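Stiline brings back terrazzo pattern for work areas

2024-02-08

Stiline has put its terrazzo pattern back on sale after a gap of 2 years, the company said Thursday. The pattern returns along with a grey-and-white marble design meant for work surfaces, and the two will be sold separately or as a set.

The terrazzo was dropped when the company cut its list of patterns down to the plain colors that made up most of its orders. Customers kept asking for it, according to Biljana Delić, who runs the pattern department.

"We had people calling who had done two walls and wanted to do a third," Delić said. "We had to tell them there was no more of it. Some of them were not happy, and I understand that."

The pattern has irregular chips in black, mustard yellow, pale pink and a light grey-blue on an off-white ground, with tiny black specks between them. Delić said the colors were matched to an older sample kept at the office, and that anyone adding to an existing wall should still ask for a swatch first. 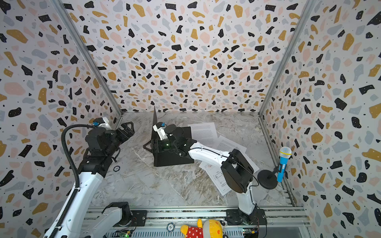

The marble design was drawn by Mateja Matić, who joined Stiline in October. It has faint brownish veining that runs on the diagonal. Matić said earlier versions had darker veins and looked too busy once there were tools and parts on top of them.

"A work surface gets covered with things," Matić said. "You want to be able to find a small screw on it."

Orders open today for trade customers. Shops will have both patterns later in the spring, starting with Petkov, which carried the terrazzo before and has already set aside space for it. Konora will stock the marble only. A spokesman for Konora said its buyers wanted to see how the lighter surface sold before taking on a wall pattern as well.

Stiline said it had 1,643 requests for the terrazzo on file when it decided to go ahead. The first run is 4,000 sheets, split between the two designs, and a second run will depend on how trade orders look by the end of the spring.

Deividas Kairys, who fits out small workshops and labs, said he planned to order both. He used the old terrazzo in 11 rooms before it was withdrawn and has been using plain white for most jobs in the meantime.

"White is fine, but clients look at the patterned one and they remember it," Kairys said. He added that he would not put the terrazzo underfoot or on a bench. "On the walls, yes. On the bench I'd go with the marble — it's quieter to work on all day."

Not everyone is in a hurry. Drita Lazarević, who manages shared work space at Eltov, said she would wait for the shop release so she could look at full sheets side by side. Her main question is how the repeat lines up at the corners, where two patterned walls meet.

Stiline said a guide to matching the pattern at corners will go out with trade orders. Swatches of both designs can be requested from the sales office, and there is no charge for the first two.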